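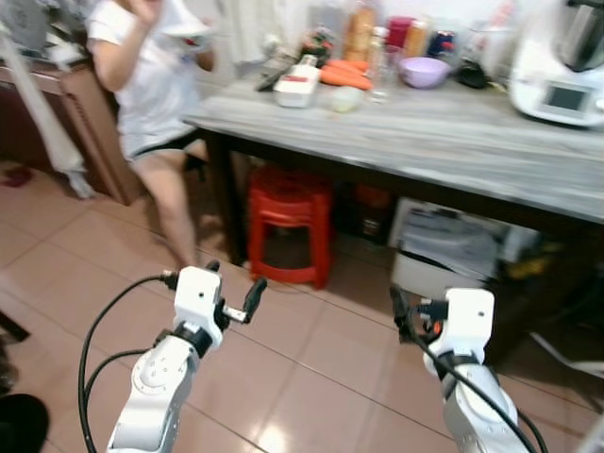
NANSTEAD, September. Mekonnen, the cable workshop on the east side of Nanstead, is opening its Ondine service to private households and small businesses from the first week of October. Under the name Ondine, the company will inspect, repair, shorten, lengthen and, when nothing else is possible, recycle the cables that people have at home and at work. Until now this service was only available to customers with a yearly contract. Most of us do not look at a cable very often. A black one may hang beside a white machine in a wide loop, another may run next to it on nearly the same curve, and the eye goes to the machine. Mekonnen has worked with such cables for many years and would like that more people learn how to keep them in good condition.

Reading time: 6 min

What the service includes

Ondine accepts power cords, extension cords, lamp cords, audio cables, network cables and the connection cables of household and office appliances. The cable can be brought alone or together with the appliance, if one person can carry it without help. Cables that are installed inside a wall are not accepted, and for these the customer should call a licensed electrician. Cables for medical devices and for vehicles are also not accepted.

Each cable is first inspected at the counter. The employee looks at the two ends, feels the outer cover with the fingers over the complete length, and makes an electrical test. The inspection is free of charge and the customer can wait for the result. In the morning hours this normally goes quickly. After 4 p.m. there are more visitors, and it can be better to leave the cable and come back the next day.

If a repair makes sense, the customer receives a written price before the work begins. If the customer does not agree with the price, he or she takes the cable back and pays nothing. A cable which is dangerous will be given back only with a clear red label, and the employee will explain what the problem is. Mekonnen would prefer to keep such cables for recycling, but the decision belongs to the owner.

Results of the trial period

Before the decision to open the service, Mekonnen made a trial during the spring and the early summer with residents of two streets close to the workshop. In total 517 households took part. They were invited to bring all cables which they did not use or did not trust, and they brought about 874 kilograms. The company had planned one shelf for the trial, and had to empty a storage room.

A large part of the material was old but without any damage. Many people had kept cables from appliances they no longer own, and did not know which cable belonged to which appliance. The workshop sorted these, tested them and gave the good ones back with a paper tag on which the type is written in normal words, for example "fits most desk lamps with a removable cord." Several participants said that the tag was for them the most useful part of the trial. For this reason the tag is now included in every inspection.

The damaged cables had mostly the same fault. The outer cover was broken close to the plug, at the place where the cable is bent again and again. The second most common fault was a crushed section, usually from a furniture leg or from a door. Faults in the middle of a cable without a visible cause were rare, and in these cases the workshop did not attempt a repair.

How a repair is done

For a broken cover close to the plug, the employee cuts the damaged section away and mounts a new plug. The cable becomes a little shorter, and the customer is asked before if this is acceptable. When the original plug is molded and has a special form, a matching part must be ordered, and the repair can take up to two weeks.

For lamp cords, the workshop keeps a stock of cord in black, white, brown and a dark green. Textile covers can be ordered in other colors. It is not always possible to match an old color exactly, in particular when the lamp has stood for years in the sun. Customers who care much about the look of the lamp are asked to bring it in daylight, so that the color can be compared at the window.

After each repair the cable is tested again under load. The result of the test, together with the month, is written on the back of the paper tag. Mekonnen gives one year of guarantee on the parts and on the work. The guarantee does not cover a new damage by bending, pulling, pets or heat.

Prices

The inspection is free. A new standard plug, mounted and tested, costs $9. The shortening of a cable costs $6 and the complete rewiring of a simple table lamp costs $24, including up to two yards of cord. Longer cord is charged by the foot at 79 cents. Floor lamps and chandeliers are priced individually. Recycling is free for households. Businesses pay a small fee by weight, which the counter will calculate on arrival.

"We have asked ourselves for a long time if people will pay nine dollars for a new plug when a complete new cord is sometimes not much more expensive," the company said. "In the trial, many of them wanted to. An iron or a lamp that somebody has used for a long time has a value for this person, and a new cord often does not fit well to it. We also had customers who decided for the new cord, and we showed them which type they should buy. We think both is a good result."

Recycling

Cables that cannot be saved are cut into short pieces and sorted by thickness. The metal is separated from the cover and sold to a metal dealer in the region. The plastic covers are at the moment more difficult. A part of them can be used again for floor mats, and the rest goes to the regular waste of the town. Mekonnen says openly that it is not satisfied with this part and is looking for a partner who can process the mixed material.

Plugs and connectors in good condition are removed and kept as spare parts. They are used only after a test and only if the customer agrees to a used part. The price of the repair is then reduced by $2.

Advice for storage at home

Together with the start of the service, Mekonnen has printed a small leaflet which is available at the counter without cost. The text was written by the employees of the workshop. It contains the following recommendations:

Do not wind a cable tightly around the appliance after use. Wide loops are better for the cover than narrow ones, and the first few inches after the plug should stay straight.

Wait with putting a cord away until an iron or a heater is cold.

Hold the plug when you pull it out of the outlet, and do not pull on the cord.

Do not lay a cord under a carpet. The heat cannot go out, and a damage will not be seen.

Write a name on the cable on the day when you buy the appliance. A piece of paper tape is enough.

If a cord feels sticky, hard or unusually soft, do not use it anymore and let somebody look at it.

The company asks that people do not repair a power cord with tape. Tape can come loose with time, and the damaged place under it becomes larger without that the owner notices.

Locations and opening hours

The service starts with three drop-off points. The first is the workshop counter in Nanstead, where the inspection is done directly. The second is the hardware store at the Nanstead bus station, and the third is the reception of the public library in Zornura. At the last two places the cables are only collected. They are brought to the workshop twice a week, and the customer receives a call with the result. For a collected cable please use one of the paper bags which are provided, and write a telephone number on it in large letters.

The workshop counter is open on weekdays from 8 a.m. to 6 p.m. and is closed for lunch between noon and 1 p.m. Parking is possible in the yard, but the entrance is narrow, and visitors with a larger vehicle should stop on the street. There is one step at the door. A bell at the side can be used by anyone who needs assistance.

In November, the counter will also offer a short evening course for adults on how to mount a plug on a lamp cord. The course begins at 7 p.m. and takes one and a half hours. Tools and material are included, and participants may bring one own lamp. Registration is done at the counter. The number of seats is small, and a second evening will be planned if there is enough interest.

About Mekonnen

Mekonnen is an independent workshop for cables and connectors in Nanstead. It makes connection cables to measure for stage technology, bakeries, dental laboratories and small manufacturers, and it repairs cables of all common brands. Ondine is the name of its repair and recycling service.

Press contact

Editors can request price lists, the storage leaflet and further information at the workshop counter in Nanstead. Visits to the workshop by the press are possible in the morning until 11 a.m. and should be arranged two days before.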